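Fivero restarts bed-making trials after gripper fault

The gripper closed when it should have stayed open. That is the short version of what happened at Fivero's test rooms in July, and the engineer who was running the session gives it without being pressed.

"It was between tasks," she says. "The arm had finished one pickup and was on its way to the next. Nothing had told it to grip. It gripped anyway, and it had a fold of the sheet in it when it did."

The arm kept moving. The sheet came with it, and so did the fitted corner, until the fabric tore. A technician who had stepped in to straighten the other end of the bed had one hand on the mattress. He pulled it back in time and was not hurt.

"If his fingers had been in that fold, I would be telling you a different story," the engineer says. "We wrote it up as an injury that didn't happen. We treat those the same."

Fivero builds software for robots that tidy bedrooms in hotels and care homes. The work sounds simple when the engineer lists it: pick up clothing, clear the bed, pull the cover flat. Soft things are the hard part. A cup is the same shape every time. A shirt on a sheet is cloth on top of cloth, and the machine has to take one and leave the other.
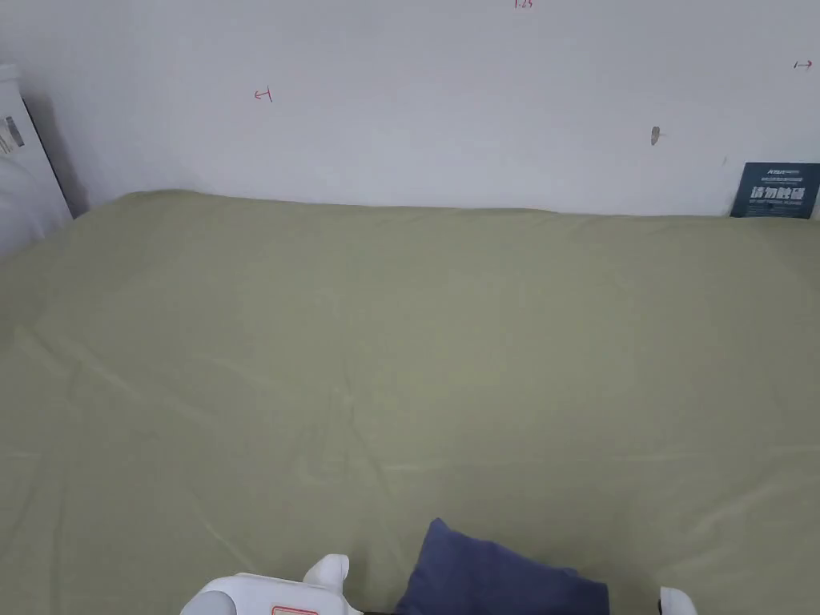 The team went through its records for the previous two weeks and found 1170 grip commands. In 6 of them the jaws had closed late, after the software had given up and moved on. The command was sitting in a queue. When the connection to the gripper slowed down, the old command stayed there, and when the connection came back, it was carried out.

"So the gripper was doing what it had been asked," she says. "It was just doing it at the wrong time, and nothing checked."

The earlier cases had gone by without anyone raising them. In most, the jaws closed on air. One operator did leave a note saying the gripper "seemed sleepy," and the note was filed under general comments. The engineer says that bothers her more than the queue does.

"The bug took an afternoon to find. The note had been there for days. We had a place to write things down and no one whose job it was to read it."

Trials stopped for 14 days. The gripper's controller, a unit called the Senent, now throws away any command that arrives late. If it loses contact it stops where it is and waits for a person to clear it. Farby, the company that supplies the arms, went over the change and asked for a second one – a lower limit on pulling force whenever the jaws are holding fabric.

That limit has a cost. The robot now gives up on heavy blankets that it used to manage, and a full bed takes longer. Fivero had promised a demonstration to Um, a care home operator, and had to put it off.

"They were fine about it," she says. "I told them what had happened before I told them the new date. I would want to hear it in that order."

The other change is to the way people work. No one reaches over the mattress while the arm has power, even to fix a corner. Operator notes are read out at the start of each session, including the ones that sound like nothing.

Asked whether she trusts the gripper now, she takes a while to answer.

"I trust it to stop," she says. "I'm still watching it for the rest."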